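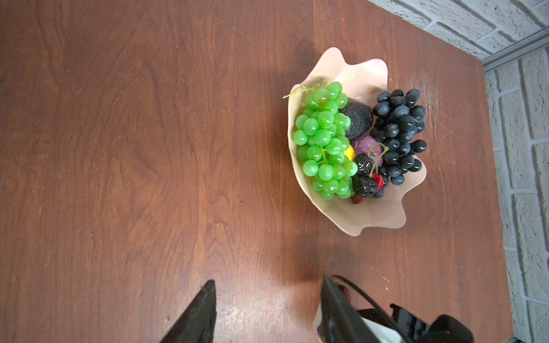 How often does a bowl of artificial fruit need cleaning? Every 14 days in a kitchen, and every second month anywhere else, provided the pieces are dusted in between.

The difference is grease. Cooking vapour settles on plastic skins as a thin film, dust sticks to the film, and after one winter the two form a grey layer that a dry cloth only moves around. Grapes hold the most of it. Each berry touches its neighbours, and a cloth doesn't reach the contact points. Blackberries and anything else with a knobby surface are nearly as bad.

The method is short. Take everything out of the bowl. Mix 4 mL of plain dish liquid into a litre of lukewarm water, well under the 60 degrees at which soft vinyl starts to lose its shape. Dip bunches whole and work between the berries with a soft paintbrush. Flocked or paper-covered fruit must not be dipped; brush it dry. Rinse, shake, and stand the pieces on a towel overnight. Water collects inside hollow fruit through the stem hole, so stems point down.

Colour is the second problem. Red pigments fade first in direct sun, then purples, while dark greens and near-blacks hold their colour longest. Lesia Bilyk, who restores shop displays in Lerkthorpe, keeps a set of reference pieces in a drawer and compares them with the working set each October. Her limit for a north-facing Australian window is one summer. After that the cherries go to the back of the arrangement. 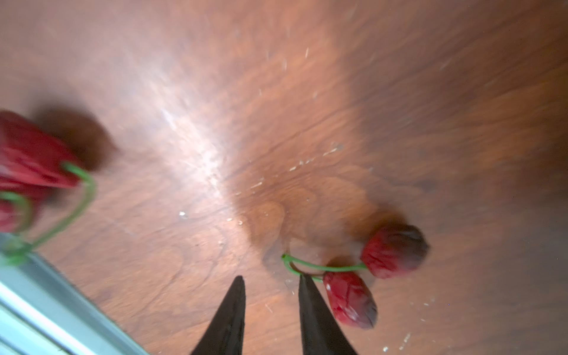

Stems are where most small pieces fail. A joined pair hangs its full weight on one thin moulded loop, and people lift it by that loop. Pick up the fruit itself. A split stem can be mended with a drop of flexible craft adhesive, held for 50 seconds and left flat until the next day. Rigid glues crack again at the same spot.

Arrangement follows size. Large single pieces go in first and off centre, since a big fruit in the exact middle makes everything else slide to the rim. Bunches go next, one to each side, draped so the upper berries rest on the wall of the bowl. Small loose pieces fill the gaps. A scalloped bowl takes fewer pieces than a plain one of equal width, as the lobes look best uncovered.

The table also needs attention. Glossy finishes scratch under an unglazed foot ring, and the marks show as fine white arcs wherever a bowl is turned in place. Felt discs solve this. Tedesano sells them in sheets; the Skimer ones are thicker but shed. Lift the bowl to move it, and wipe the finish along the grain. Old scratches in the topcoat can be softened with paste wax, though deeper ones call for refinishing.
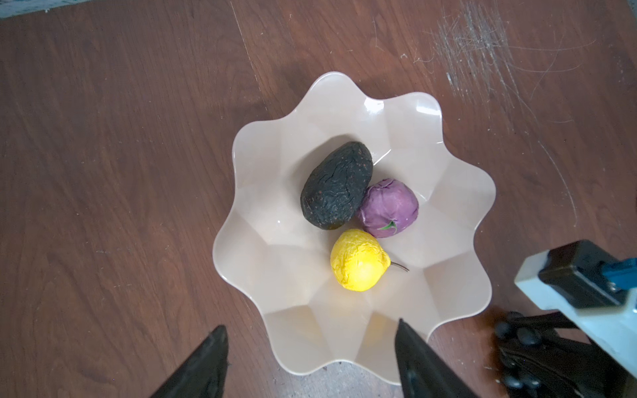 Rajan wrote in after our last column to say that three pieces are enough for any table, that full bowls only collect dust, and that the rest of his set now lives in a shoebox and comes out when guests do. Storage of that kind is sound if the box is ventilated and kept out of the roof space. Wrap dark pieces separately from pale ones. Dye transfer between vinyl surfaces is slow and can't be washed out.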